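The founder of Tivuvero has lived out of one carry-on for most of the past ten years, and she still gets giddy about train timetables. We caught her at 4 in the afternoon in the reading room of a public library, her favourite kind of office in any new town (free, quiet, and there's nearly always a big table!).

"People plan the museums and forget the ordinary hours," she told me. "Where will you sit when it's bucketing down? Find the library first. You'll meet locals, you'll read the noticeboard, you'll hear about the Saturday-style markets that never make it online."

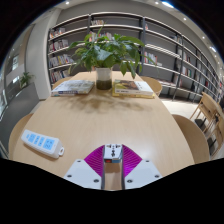 Her newsletter began as a letter home from Vistness, a harbour town she'd meant to pass through in an afternoon. She stayed two months. "I fell for the colour of the place, and the bakery, and then it was July and I hadn't left!"

The first issue went to 309 readers, and plenty of them wrote back with towns of their own. One suggested Jerero, where she's headed next, by slow ferry.

"I've got a cabin and a fat paperback," she said, already grinning. "I can't wait."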